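Sleep and Screen Use Before Bed: Report of a Student Project at Bondcombe

Submitted 27 August 2020

1. Background

Many students in our residence say that they are tired in the morning. In our health course we learned that bright light and late messages can make it harder to fall asleep. We wanted to know if students who put the phone away earlier also feel more rested.

2. Method

We sent a short questionnaire to the 169 students of the Delwood residence in July. 151 of them answered. Each person wrote down the bedtime, the last time they looked at a screen, and how rested they felt after getting up, on a scale from one to five. For the diary we used Gimo, a free program where the entries stay anonymous. After two weeks we had 3432 entries, because some students wrote more than one per day. Naps were written as separate entries. 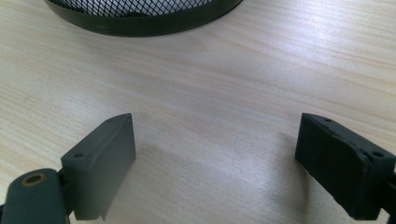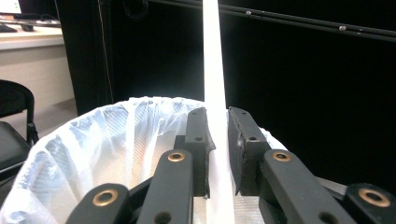 Figure 2. Wooden tabletop (first picture) and white strip above the lined bin (second picture).

3. Results

Students who stopped using the screen one hour before bed gave higher scores for feeling rested. The difference was clear in the first week and smaller in the second. Coffee after dinner also played a role – those who drank it went to bed later, with or without a phone. We did not find a difference between the floors of the residence.

4. Problems

The answers depend on memory and on good will. Some students filled in three days at one time, and we could not separate these entries from the others. The scale was also not explained well enough. We took it from the Lykkegaard sleep sheet, which our course uses, and we shortened it too much.

5. Next steps

We would like to repeat the diary in the exam period, with a reminder every evening at the same hour. The questions on coffee and naps should come first – many people skipped them at the end.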